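Kasun Mridha started collecting canteen tokens in his twenties, after finding one in the lining of his grandfather's work coat. It was brass, stamped with a 2 and the word Flomville, and nobody in the family could say what it had bought.

"It was good for a cup of tea and a slice of bread," he says. "I only know that from the camp ledger."

Flomville was a relief camp outside Sitdale, where single men cleared road for board and a small allowance. The Gulerik company ran the canteen and issued its own tokens, which could be spent at the counter and nowhere else. Mridha has traced 204 of them. The ledger records 2,548 struck over two orders.

What happened to the rest? "Melted, most likely. When the camp shut, the men had 14 days to hand them in. Some didn't bother — you'd keep one in your pocket."

The ledger came from Sunil Pathirana, whose father kept the canteen books. He lent it in March and has since agreed to leave it with the Gunawardena museum, beside the tokens.

"Dad's handwriting is terrible," Pathirana says. "Kasun reads it better than I do."

Mridha is now matching names in the ledger to the camp roll. Several men appear under two spellings, and one page has water damage along the fold. He would like to hear from any family with a token at home, whatever its condition or colour.
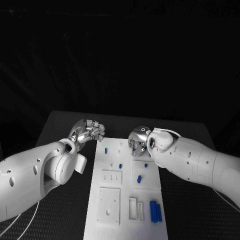 "Don't polish it first," he says. "People do that to be helpful, and it takes the lettering down. Put it in an envelope and bring it in as it is."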